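Stop your arm from stalling between waypoints
Posted November 18, 2025 by Mehwish Tanoli

Blending is my favorite thing in Flirance 2, and it takes five minutes to set up! You need a working arm, a saved path and the Nalix planner running. I'm using a tray with a metal bracket in it as my target.
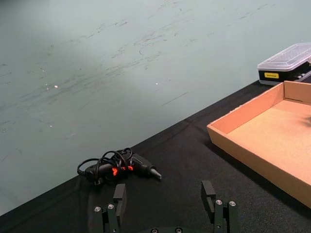
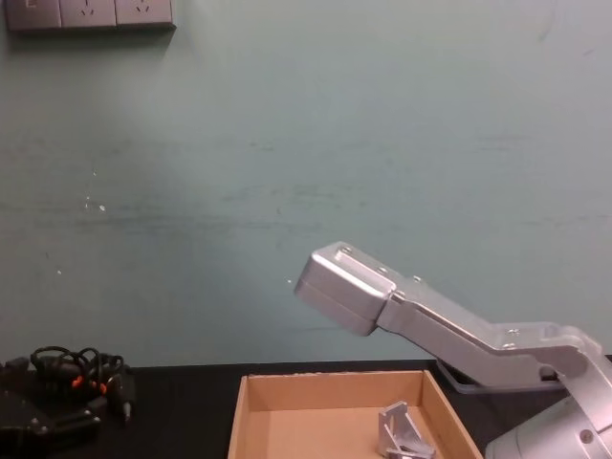
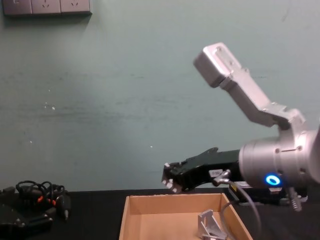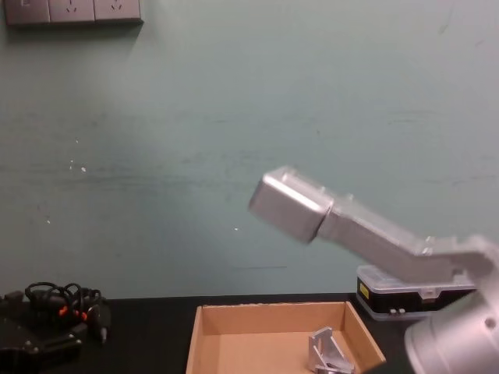 Open your path file and find the line blend_radius. The default is zero, so the arm brakes fully at every waypoint. Set it to 0.02 (meters) for the travel points only. Leave the grasp point and the one right above it at zero – you want a clean stop there.

Next, add the tray walls as collision boxes. Blending cuts corners, and a cut corner can clip a wall.

Save, then run:

flirance plan --check --port 3756

If you get error 2562, two blend zones overlap. Shrink one or move the waypoints apart. Sze-wing Chu wrote a great little script that finds the bad pair for you – it's in the tools folder.

Play the path at quarter speed first, with a hand near the stop button. Then bump it up and enjoy!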